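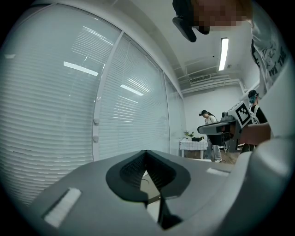

OK so I finally have an opinion about the grocery store wine thing, and I'm going to put it all in one place so I can stop arguing in the Pritchard neighborhood group at midnight.

Background for the out-of-towners: Pritchard lets regular supermarkets sell beer but not wine. Wine you get from a bottle shop. There's a proposal to change that, and the hearing is in November.

I worked the counter at a bottle shop for five years. I don't anymore, so no dog in this fight except that I like having one within walking distance.

First thing people get wrong: they think the shops make their money on the fancy stuff. Nope! It's the twelve-dollar red somebody grabs on the way home at 5:30. The dusty bottle behind the glass is basically decoration. We had one I swear was older than the carpet.

So when Skimulico (the big one out by the highway) says they "only" want to carry everyday wines, well, yeah. The everyday wines are the store.

That said — I get why people want it. My sister-in-law has two kids in car seats and she does not want to make a second stop for a bottle of white to put in the risotto. I wouldn't either.

And some of the shops haven't helped themselves. If your hours are "whenever" and your card reader is always down, I'm not going to cry that hard when people go elsewhere.

Traltine went through this already. They used to have 3 bottle shops on the main drag and now there's one, and it survives on kegs and weird cider. I love weird cider, but you can't build a whole downtown on it.

Somebody in the group said "just compete on service." Sure, we did! I'd spend twenty minutes helping a guy pick something for his anniversary, he'd take a picture of the label, and then he'd go buy it by the case across the county line. Nice guy. Came back every year for more advice.

The number that stuck with me: our distributor's discount kicked in at 100 cases. Our storage room held maybe half that, if you turned sideways to get to the bathroom. A supermarket can order 400 and put them next to the charcoal.

What I'd like to see is what Vadora did. They let supermarkets in, but they also let the little shops sell cheese and crackers and pour tastings on Saturday, which they couldn't before. People hang around. They buy a second bottle. Seems fair to me.

Our proposal has none of that in it. It's two pages and one of them is definitions.

So I'm a no on this version and a probable yes on a better one. If you're going to the hearing, ask about the tastings part, and get there early, the parking back there is awful.

Also if anyone knows who stocks that pear cider from the Traltine place, please tell me, I'm down to my last can.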